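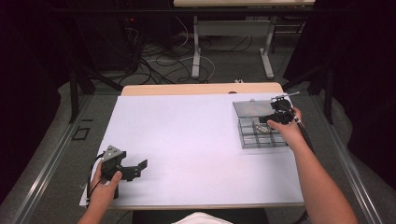

4.2 Sorting and storage of small pieces

The inventory at Clakgate comprised 893 small items at the time of transfer, among them earrings, wire components, clasps, single pearls and unassigned metal findings. Before the transfer, most were kept in paper envelopes inside two drawers. The envelopes protected the pieces from dust but hid them from view, and a search for one item commonly meant opening several envelopes in turn. Wire pieces suffered most from this handling. Thin wire bends when pressed flat, and a pearl threaded on it can slide against the next one and wear at the drill hole.

Divided boxes with clear walls and a hinged lid were chosen as the replacement. Three properties were considered: whether the contents could be read with the lid closed, whether a partition was high enough to stop a light piece from crossing into the next compartment, and whether the lid could be raised partway without shifting the box. Opaque boxes were ruled out on the first point. Boxes with removable partitions were tested and set aside, as fine wire ends worked their way under the dividers when the box was tilted.

Sorting was carried out on a table covered with a single large sheet of pale paper. The sheet served two purposes. Small metal parts stand out against it more clearly than against a bare top, and a dropped piece tends to stay near the point where it lands. White paper gave good contrast for gold and poor contrast for pearl; a slightly tinted paper was the better compromise when both materials were sorted in one session. The box was set toward the back of the sheet, leaving the near part free for inspection and for pieces awaiting a decision. Placing the box at the front was also tried, but the forearm then passed over open compartments on every reach.

Each compartment received one item or one matched pair. Pairs were kept together even where the compartment was tight, a rule that departs from the older Fiveo scheme, in which left and right earrings were stored in facing positions. In our trials the facing arrangement led to mismatches after the first return. Steel and silver-colored findings were placed in the front row, where they could be reached with the lid only partly open. Pearl pieces went to the rear rows, which were disturbed less often.

Wire pieces with threaded pearls required separate treatment. Such a piece (Figure 5) has no flat side on which it can be relied upon to rest, and its weight is concentrated in the pearls. It should be taken by the wire and lowered until the pearls meet the floor of the compartment, then released. Releasing it earlier lets it roll, and the wire may catch on the partition. 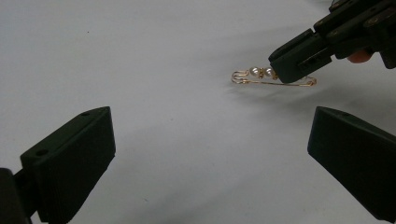 Raghavendra Rao
Devadiga Collections Group
Thursday, September 27, 2018

Figure 5. Gold wire piece threaded with two small white pearls, held just above the tabletop.

The same handling applies when a piece is taken out for inspection. We recommend a clear area of tabletop at least as wide as the box itself, with no tools or lids resting on it. Inspection close to the surface is preferred over inspection at eye level. A fall from a low height rarely marks a pearl, while a fall to the floor may cost both the pearl and the time spent finding it -- carpet is particularly troublesome in this respect.

Labels were fixed to the outside of the box and never placed inside a compartment. Paper slips under the pieces were used during the February trial and withdrawn, for they lifted at the corners and carried light findings with them when removed. The location code gives box, row and column in that order. A code written on the lid proved unreliable where two boxes of the same model stood open side by side, and all codes were moved to the body.

The first 300 items were sorted under this procedure and then checked against the Lovis register. Discrepancies were of two kinds. In the first, an item was in the correct box but in an adjoining compartment, usually after the box had been carried with the lid unlatched. In the second, a finding had been entered in the register as part of a finished piece and could not be matched to one. Items of the second kind were given compartments of their own and are treated in Section 4.3, together with the broken clasps.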